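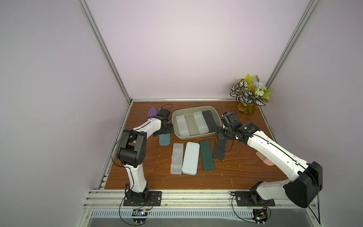
Ticket 174: right arm lags at the tray, case-sorting set

Status: open, nearly there
Site: Notstead, cell 3
Opened by: Nuanchan Khamphan

We're up to 146 good examples of the cases-into-tray task, out of the 700 we want for August, and they look great! One snag: on long reaches the Nistari recorder logs the right arm's joint angles late, so the video and the numbers drift apart.

Tried so far:
- Restarted the recorder. Same lag.
- Swapped the USB hub. Same lag.
- Moved the right arm to its own port. Lag gone in every test run since, hooray!

This site uses cookies to remember your login. Accept | Manage settings

Update, 4:20 pm

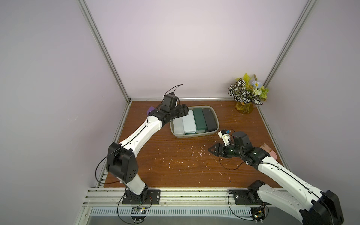 Mattes Fuchs
Data Collection Lead, Clenel

Lovely find, Nuanchan! Please keep mixing up which cases stand in the tray and which lie out on the table; the model needs that variety. I'd leave the vase in its corner for this batch. Can you rerun the sync check on the earlier episodes and tag any bad ones "drift"? I'll pull those before training and keep the ticket open until then.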